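**Rules for hand-held gripper work: what is your minimum?**

**plaka_31** wrote:

We are writing site rules at Zonarero. My draft says every marker must be checked before work, and wiped if it is dirty.
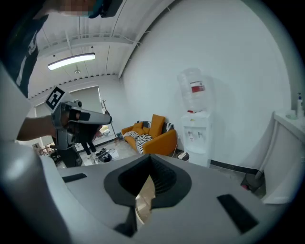

I also want a limit of 14 minutes per turn, then a rest for the wrists. Is it too strict?

**B_Powell** wrote:

Too strict for me. At Jarman we allow 31. More important is the floor: I would forbid any cable where the operator walks. 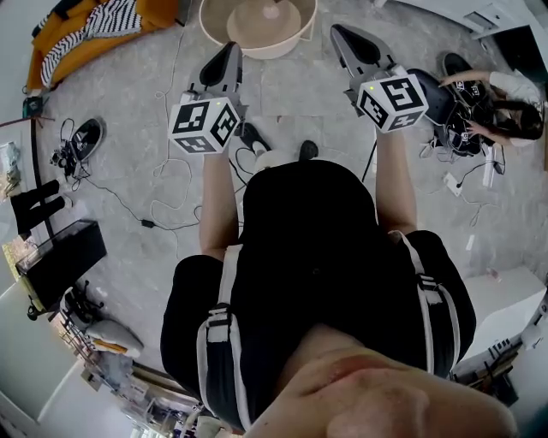
### Reply from plaka_31

I agree about cables, but I keep my 14.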